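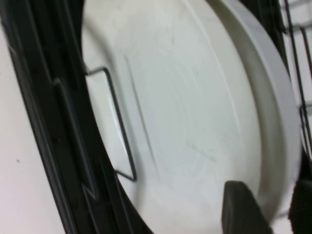 Ticket 296: Grey marks on dinner plates, and the big ones lean in the rack

September – logged by Kaja Ozoliņš, Altavby share kitchen
Reading time: 3 minutes

Status: open, nearly there

Reported by Marek Štefanec
The big white dinner plates have thin grey scuffs across them, mostly short diagonal streaks. A normal wash doesn't shift them. Also the large plates tip over at an angle in the black rack and I reckon the two things are connected. Can we work out which plates are worth saving before the spring lunch? We need 80 places set.

Kaja, first look
Love this one, thanks Marek! I took a plate over to the window and ran a fingernail over the streaks. No catch at all, so I'm calling it metal transfer for now, the stuff cutlery leaves behind on a matte glaze. The faint curved line that follows the inside of the well is a different matter. I couldn't feel that either, and I've left it alone until someone who knows ceramics has a go.

Tried so far
1. Dish liquid and a soft sponge, warm water. No change.
2. Bicarb paste, left on for 5 minutes, rubbed with a damp cloth. The lighter smudges faded, the darker strokes stayed put.
3. White vinegar on a cloth. Nothing, and the kitchen smelled like a chip shop.
4. Cream cleanser, the mild one from under the sink. Brilliant! Streaks gone from the test plate in under a minute. Rinsed twice.

Heriberto Tapia
Go easy with number 4. It's fine once in a while, but if you scrub hard every week you'll dull the surface and it'll mark faster. Bring me one of the plates with the curved line and I'll do the ink test on it. If the ink stays in the line, it's a crack and the plate is out.

Kaja
Done, dropped off two. Heriberto says no ink held on either one – so they stay in service. Very happy with that.

On the leaning
Ilze Ots and I had a play with the rack. The wire loops will hold a big plate upright enough, but it sits over on a slant and the rim ends up near the toothed part of the frame. Bread plates don't do it. We tried leaving an empty slot between each large plate and they stopped knocking together, though you fit fewer per load. Ilze also bent one loop in slightly by hand. Please don't copy her, the coating looked unhappy.

Aivar Laur
Is the wire marking them too, or just the knives?

Kaja
Good question, and I don't know yet. I've cleaned 35 plates and put them back with the gaps. Cutlery goes in the other tub for now, nothing metal stacked on the plates. If fresh streaks turn up where the loops touch, we'll have our answer and I'll order the Sorkport rack with the wider slots.

To do
– Marek to check the cleaned plates after the next two dinners
– Cream cleanser on the remaining plates, soft cloth only
– Leave the ticket open until Marek reports back

Recent tickets
Tea stains in the Grīnberga mugs
Drip tray won't sit flat
Missing lids, large containers
Tap in the back sink squeals on hot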